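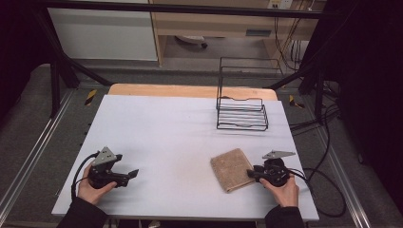

Figure 1. Worktop layout for the folding and racking task, with folded towel and wire rack.

3.2 Materials and arrangement of the worktop

The towel task was drawn from the household inventory compiled at Gilport, in which small cloths accounted for a large share of the items handled at a kitchen counter. Small towels are folded often and stored in many ways, and the inventory recorded wide differences between homes in what was accepted as a finished fold. For the present study a single type of cloth and a single type of rack were used throughout, so that differences in the result could be assigned to the folding itself.

The cloth is a small tan towel with a coarse, textured surface. Smooth cloths were considered at the planning stage and set aside. A smooth cloth takes a sharp crease and keeps it, while a looped pile resists the crease and tends to spring open along the folded side. The thickness of the pile also adds up quickly. A towel folded twice makes a pad with rounded corners, and its outline is harder to judge against a straight edge than that of a thin cloth.

The rack is made of bent black wire, with a tall back and a low base crossed by rungs. It was placed toward the far side of a white board, which in turn rested on a light wooden table (Figure 1). The near part of the board was kept for folding. The board gave a plain, even ground against which the edges of the towel could be made out, and it was wiped between sessions with a damp cloth. Light marks that remained after wiping were left alone.

Each session began at 2 in the afternoon and consisted of up to 18 folds. The towel was shaken out by hand before every fold and laid on the board without regard to its angle. No attempt was made to square it to the table, as the Gilport inventory had shown that people seldom do so at home.

3.3 Handling of the pile

Raised pile changes the way a fold is taken up. When the fabric is pinched, the loops compress first and the ground weave is held only after they have flattened. A shallow pinch may therefore catch loops alone, and the fold slips when it is lifted. A fold pinched well below its upper edge stands as a soft hump above the point of contact, and the fabric to either side drops under its own weight. The height of this hump was adopted as a working sign of how deeply the cloth had been taken. The corners were treated separately, following the procedure used in the Clamska laundry trials, in which one corner is steadied before the rest of the fold is moved. 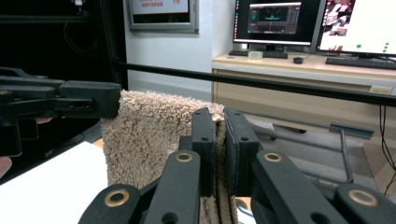 3.4 Scoring of the finished fold

Finished pads were scored for squareness and for the alignment of their layers, on a scale from 0 to 100.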